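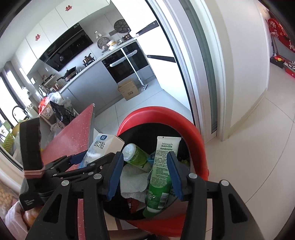
Yolanda Villca moved out of the city in March and opened a corner shop in Kondari, population 2792. "The first week I sold six things," she says.

Walkers keep her going now – they come off the Tokow trail thirsty.
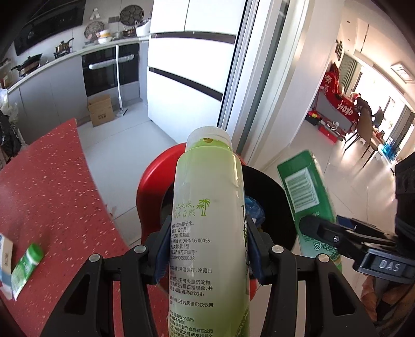 A bottle of coconut water.

She has no plans to expand. "I know what people ask for. Drinks, batteries, something for blisters." The rent went up on 12th January, and she signed again anyway.
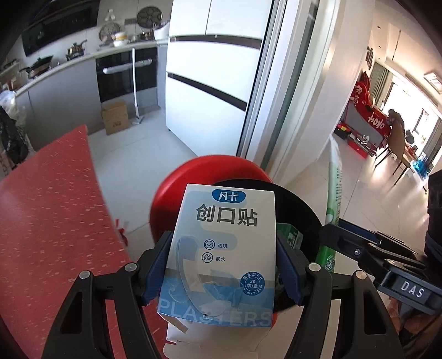 Adhesive bandages, waterproof type.

"I like the mornings," she says.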